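Speaker notes – "Two grippers, one shelf, too many jars"
Dakidari meetup, Tuesday evening slot, 25 min plus questions

Opening (no slide yet)

Say hello, thank Suryani for swapping slots. Mention I've lost my voice once already this week so if I go quiet, wave.

Start with the confession: when we planned this comparison I thought it would take an afternoon. Soft pads against hard pads, same jars, same shelf, write down the numbers, go home. It took most of November and I enjoyed nearly all of it!

Slide 2 – what we were comparing

Two sets of finger pads on the hand-held grippers. The Tandley pads are the softer ones, a bit tacky, they fold round things. The Gindon pads are stiff with a ridged face. Everything else stayed the same: same gripper bodies, same strap, same tracking plates on top, same people's hands.

Stress the last bit. We had 4 operators and each of them did both pad sets. Mawar did hers in two halves, pads swapped at lunch, and her numbers moved less than anyone's. I love this and can't explain it. Leave a pause, somebody in the room may know.

Slide 3 – the task

Jar goes from the table to the lower shelf, then lower to upper, then back down. One hand steadies or waits, the other carries. Swap hands. Sounds dull, and then you try it and the first thing you find out is how much you normally rely on your fingertips to feel a lid.

The jars are good test objects because the contents shift. You tip one slightly, everything slides to one side and the grip has to cope. (Act this out with the water bottle. Don't drop the water bottle.)

Slide 4 – set-up

Talk through how plain it is. A table, a two-tier shelf, dark curtains either side so the tracking doesn't get confused by people walking past. We marked the floor with tape after the first day, having spent that whole day nudging the table back to where we thought it had been.

Both grippers carry a white plate with black dots and those dots are what the tracking follows. Keep the plates in sight of the cameras and life is lovely. Turn your wrist too far under the top shelf and you lose them.
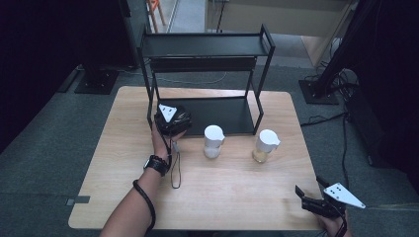
Mawar Oei says the shelf is the wrong place to compare pads at all, and that we should have gone straight to a bare table, where a slip can only be the pad's fault and never the operator's elbow. She has a point. With a shelf in the way you change your approach angle without noticing, and the stiff pads punish a bad angle far more than the soft ones do.

My answer (give it gently, she's in the second row): yes, but people have shelves. If a pad only does well on a bare table I want to know that early. We're going to run her version as well, on the same jars, so next time there'll be a proper side by side.

Slide 5 – numbers

711 usable runs. We'd aimed for 900, and the missing ones are nearly all tracking losses from the upper shelf. Say this before anyone asks.

Soft pads: fewer slips on the jar body, by a long way. Slower to let go though. The jar sort of hangs on for a moment and the operators all learned a little shake to free it, which I then had to ask them to stop doing.

Stiff pads: very crisp release, lovely on the lid. Poor on smooth curved sides unless you came in dead level. Yanti got good at this by the third session and everyone else stayed cross about it.

If time is short skip the per-operator chart and go to slide 7.

Slide 6 – per-operator chart

Point at Afiq's line. He was worst on the first morning and best by the end with both pads. So part of what we measured is practice. We shuffled the order of the pads after that. I wish we'd done it from the start.

Slide 7 – what I'd tell you to try

Do the letting-go half of the task as carefully as the picking-up half. We nearly didn't time it, and it's where the two pads differ most.

Run the camera check at the height of your tallest shelf. Ours was done at table height and looked perfect.

Tie the strap short. A long loop catches on shelf legs.

Slide 8 – next

Mixed pads! Soft on one finger, stiff on the other. Daichi tried it for ten minutes at the end of a session and came back grinning. No numbers yet so don't oversell it. Also the Saragih controller, if it arrives, with the force readout switched on.

Thanks slide, then questions. Spare pads are in the blue bag, pass them round.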